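Thursday, January 30, 2025
Bench 2, Tresville. Teleop, banana to basket, cont'd.

Started late, leader arms needed rezeroing again. Left wrist joint drifted overnight, same as last week. Taped a reminder on the power strip. Anybody using the Gallardo arms before me: park them BEFORE you cut power, please.

Task for today is the single-fruit one from the Brolbridge list. Pick banana, put in orange wire basket, let go, back off to home. One operator, both arms live, wrist cams plus overhead. Episode counter was at 1,812 when I sat down.

First batch was ugly. I was squeezing too early on the leader and coming in tilted, so the fingers met the peel at an angle. Slowed the approach, better. Grab nearer the middle, not the stem end. If you take it by the end it swings and then your chasing it with the wrist.

Release is the harder half. Banana is long for this basket and the looped rim doesn't help, easy to snag a finger in the loops on the way out. Open wide, pause, then straight up.

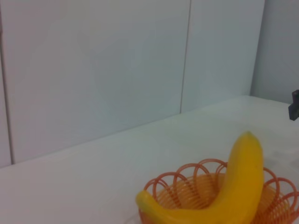

Resting rule, so we all label the same way: one end up over the rim is fine, counts as success. Other end poking out past the basket, also fine. Touching the table only = fail. Old notes from July say "fully inside", ignore that, we would throw out half the set.

Episode 1,829 mark as bad, I bumped the basket with the free arm. 1,833 too, froze for a second on the leader side, recording kept going. Don't trim, just flag.

Latency: felt sticky after lunch. Restarted the Tenerov bridge, fine again. Log has 404 dropped packets before the restart, didnt look at after. Someone should.

Also the keyboard pedal for "end episode" double fires. Gives you a tiny empty episode after the real one. Filter on length for now.

To do
- move basket start spot between episodes, I left it in one place too long this morning
- try approach from the other side, right arm only
- check wrist cam focus, a bit soft up close
- copy to drive 892 before anyone wipes the local disk

Arms parked, e-stop in.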